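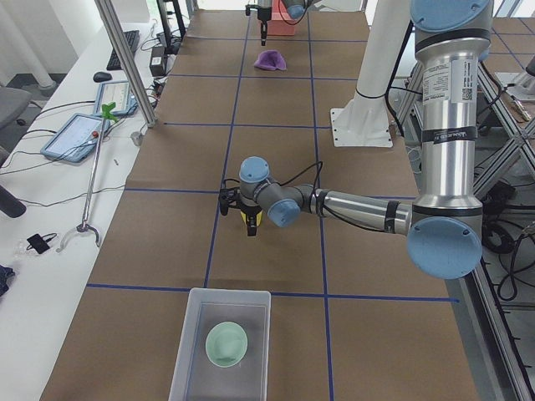
May 23, 2025

Picking up the Monder demos again after Géza reworked the cell grid. Long day, mostly good, writing it down before I forget which settings I was on.

First thing: the new grid is so much nicer to teach on. With the old layout I was forever arguing with Shona about what "next to" meant, and now we just say "bottom left cell to the one beside it" and get on with it. The task sheet for today was the Gremmont cup set, which is pick up a cup, move it over a tape line, put it down upright, open, back off. Sounds like nothing. It eats an entire morning.

I started by hand, gravity comp on, pushing the arm around by the wrist. Fine for big moves, lousy for the last little bit before the grasp. You can feel the elbow wanting to swing out, so you push against it, and then that push is in the recording forever. Paora played one back at half speed and you could see me fighting it the whole way down (he was kind about it, mostly). I threw out that batch and switched to the remote leader for everything after.

Remote is better but has its own trouble. The delay on the leader was bugging me until Angus set the command filter to 200, and after that it felt like my own hand again, or close enough. Note for whoever goes next: the filter goes back to the old value when you restart Trarnulero, and it doesn't tell you! I lost a good stretch of episodes to that before I caught on. Please check it before you press record.

Numbering for today starts at 364 and the files are in the usual folder. Bad ones are tagged "redo", don't delete them, Meinrad wants the failures too.

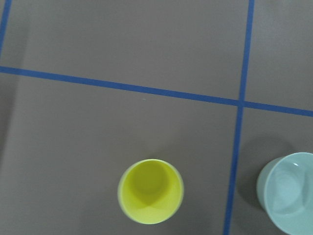
Yellow is the easy one. It's the mint one I keep fumbling, and I think it comes down to where I put it. When it's close to the tape I start worrying about the line and come in at a slant, and then one finger touches the rim before the other and the whole cup scoots. Shona's trick is to stop dead above the cup, count to two, then go straight down. I tried it and yes, fine, she's right. The pause does show up in the data as a little plateau, so Géza will have to decide if he trims it or leaves it in. My vote is leave it. A robot that hesitates before it grabs is OK with me.

Also tried teaching from the wrist view only, no looking at the table. Horrible at first! You lose the cup as soon as you get low and you're guessing the rest. After a few goes I found I was lining up on the tape instead of the cup, which works great right up until someone moves the tape. I'd like to know whether the policy is going to learn the same cheat. Paora says train one with the cups turned up in random spots across the cells and see. We said the same thing in October and never did it, so I'm putting it here in writing.

Tried 4 different release heights as well. The lowest was the only one I liked. Anything higher and I get a wobble on landing, sometimes a tip, and then somebody has to reach in and reset.

Left to do:

Ask Angus to save the filter value in the startup config
Redo the slanted grasps, mint cup only
Random start cells, all cups, remote leader
Bowl into bin, haven't touched it with the new settings
Send Meinrad the redo list

Wihongi run is still at checkpoint 1001 and I haven't looked at the curves. Tomorrow's problem. My thumb is sore from the trigger, so if anyone has a softer spring for the leader handle I will take it.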